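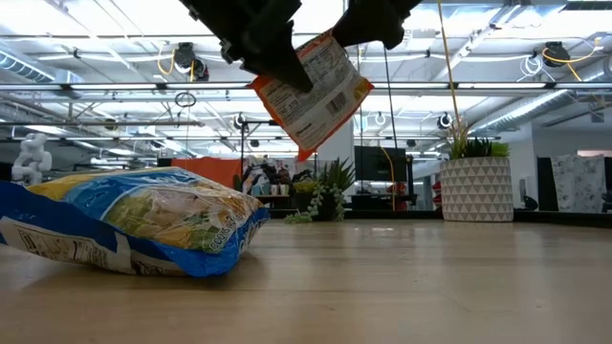

Umfüllen sei was für Leute mit zu viel Zeit, hat mir eine Leserin nach dem letzten Beitrag geschrieben, eine Tüte sei schließlich schon eine Verpackung, und auf der stehe wenigstens drauf, was drin ist. Den Satz hatte ich noch im Kopf, als ich nach Zollalen gefahren bin, um mit jemandem über genau das zu reden: über Tüten. Große, kleine, raschelnde, halb leere, mit Klammer, ohne Klammer. Ihren Namen möchte sie hier nicht lesen (das Dorf ist klein, und die Nachbarn wissen sowieso schon alles über ihren Vorratsschrank), aber reden wollte sie gern, und zwar zwei Kannen Tee lang.

Wir saßen an ihrem hellen Holztisch, hinten am Rand der runde Topf mit den weißen Dreiecken, und ich habe ihr als Erstes die Mail der Leserin vorgelesen. Sie hat sehr gelacht. „Die Frau hat doch recht! Ich fülle auch nichts mehr um. Ich hatte mal diese Gläser, alle gleich, mit Holzdeckel, das sah wunderbar aus. Und dann stand ich da mit drei weißen Pulvern und hab den Finger reingesteckt und probiert.“

Die Gläser sind inzwischen bei ihrer Schwester, die sammelt darin Knöpfe. Geblieben ist der Schrank, 60 Zentimeter breit, und der Vorsatz, alles in der Originalverpackung zu lassen. Das klingt erst mal nach weniger Arbeit. „Ist es auch“, sagt sie, „wenn man weiß, was man hat. Ich wusste es halt nicht.“

Im November hat sie deshalb alles auf den Tisch gelegt, wirklich alles, und gezählt. 76 Päckchen und Tüten. Ich habe nachgefragt, ob sie sich da nicht verzählt hat. „Das hab ich auch gedacht, also noch mal von vorn. 76. Davon 38 offen! Die Hälfte! Ich wohne hier zu zweit, und wir essen abends oft nur Brot.“

Wie kommt man auf so viele offene Tüten? Sie glaubt, es liegt am Einräumen nach dem Einkauf. Das Neue kommt nach vorne, man will ja schnell fertig werden, und das Angefangene rutscht nach hinten und wird dort immer flacher. Eine große Tüte steht nicht von allein, die kippt, also legt man sie hin, und auf eine liegende Tüte passt prima noch eine. Und die kleinen Päckchen! Die fallen in jede Ritze. Bei den kleinen hat sie beim Erzählen richtig mit den Händen gefuchtelt, ich musste meine Tasse in Sicherheit bringen.

Seitdem macht sie es so: einmal im Monat kommt alles aus dem Schrank auf den Tisch, Stück für Stück, jedes wird einmal umgedreht. „Ich schaue mir die Rückseite an. Vorne ist ja immer nur das schöne Foto, das sagt mir gar nichts. Hinten steht, was ich wissen will, bloß so klein, dass ich damit ans Fenster muss.“ Das Datum findet sie fast nie auf Anhieb. Mal steht es am Boden, mal an der Schweißnaht, mal steht da nur, man solle an der Seite gucken, und an der Seite ist dann eine Reihe Zeichen, von der kein Mensch weiß, ob das nun ein Datum ist oder die Charge. Sie schreibt es sich inzwischen mit einem dicken Filzstift vorne drauf, Monat und Jahr, quer über das Foto. Das habe ich zu Hause gleich nachgemacht und finde es großartig, auch wenn es ein bisschen aussieht wie im Lager.

Und die Nährwerttabelle, liest sie die auch? Kurze Pause. „Früher schon. Da hab ich beim Kochen danebengestanden und gerechnet, pro hundert Gramm, pro Portion, und wer isst denn bitte so eine Portion? Jetzt lese ich eigentlich nur noch die Zutaten, und die auch nur beim ersten Mal.“

Wir sind dann natürlich beim Knistern gelandet. Es gibt Tüten, sagt sie, die kann man nach neun Uhr abends nicht mehr anfassen, ohne dass im Nebenzimmer einer fragt, was es gibt. Ihre Lieblingstüten sind die matten mit Zippverschluss, die hebt sie auf und nimmt sie für Nüsse. Glänzende reißen bei ihr immer schief auf, einmal quer runter bis zur Mitte. „Ich nehme jetzt die Schere. Ich bin alt genug, ich nehme die Schere.“

Bei den Klammern wurde es kurz ernst. Sie hatte bunte aus Plastik, die gingen im Winter der Reihe nach kaputt, dann welche von Juvolier, die so stramm waren, dass sie die Folie eingedrückt haben. Heute benutzt sie einfache Wäscheklammern aus Holz, zwei Stück pro großer Tüte, eine pro kleiner. Für das Aufstellen hat sie sich bei Spanos schmale Kästen ohne Deckel geholt, 3 Stück nebeneinander, und da stehen die Tüten jetzt drin wie Schallplatten zum Durchblättern. Links, was zuerst wegmuss. In der Mitte das, was man dauernd braucht. Rechts Gewürzmischungen und lauter Kleinkram, unter anderem ein Stapel Päckchen von Indidine, die ihr Mann immer mitbringt, wenn er in die Stadt fährt, und die keiner von beiden so schnell aufkocht, wie er sie anschleppt.

Ob das denn hält, wollte ich wissen, so ein System, oder ob es nach drei Wochen wieder aussieht wie vorher. „Ach, es sieht zwischendurch schon aus wie vorher. Aber dann räume ich es aus, und es dauert eine halbe Stunde. Beim ersten Mal hab ich einen ganzen Samstag gebraucht und zwischendurch Pizza bestellt, vor lauter Essen auf dem Tisch!“

Zum Schluss hat sie mir noch ihr Resteessen diktiert, das es nach jedem Ausräumen gibt: alles, was in der linken Kiste nur noch eine Handvoll ist, Reis, Linsen, kleine Nudeln, nacheinander in denselben Topf, das mit der längsten Kochzeit zuerst. Dazu eine Zwiebel, Brühe, am Ende Zitrone. Auf die Kochzeiten muss man aufpassen, die stehen auch wieder hinten drauf, also bitte lesen, bevor die Tüte im Müll liegt. Ich habe es am Wochenende mit roten Linsen und einem Rest Suppennudeln gekocht und beim nächsten Mal käme mehr Zitrone rein.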